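From: Zachary MacDonald
To: gripper-users list
Date: Wed 1 May
Subject: Re: pad wear and jaw flex on the hand-held unit

Manon Cloutier wrote:
> We see slip on glossy cartons with the Toston pads once the jaws
> are past 70 percent open. Does the textured pad do any better, or
> is it the linkage flexing? Also, which exposure setting do you use
> near windows?

Both, I think. I ran 200 closes with each pad set on the same jaws. Toston slipped on 30, the blue textured set on far fewer, and nearly all of those were thin tubes picked up at a slant. Swapping pads did nothing for the flex. With the jaws wide open I can still move the tips sideways by hand, so check the pivot bolts before you order anything.

On exposure: the Peng controller build from January leaves it on auto, and direct sun pulls everything else down. I lock it at setup now. Small shiny parts still blow out – I have no fix for that.

Next round is in a bedroom, small items around an open carton on a quilted spread, sun coming in from the window behind. Soft surfaces are where the Silcombe jaws gave us trouble, so I want 100 closes there before I compare.

Zachary

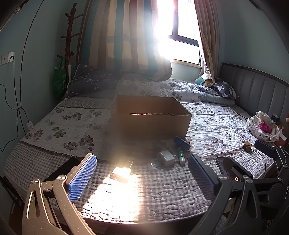
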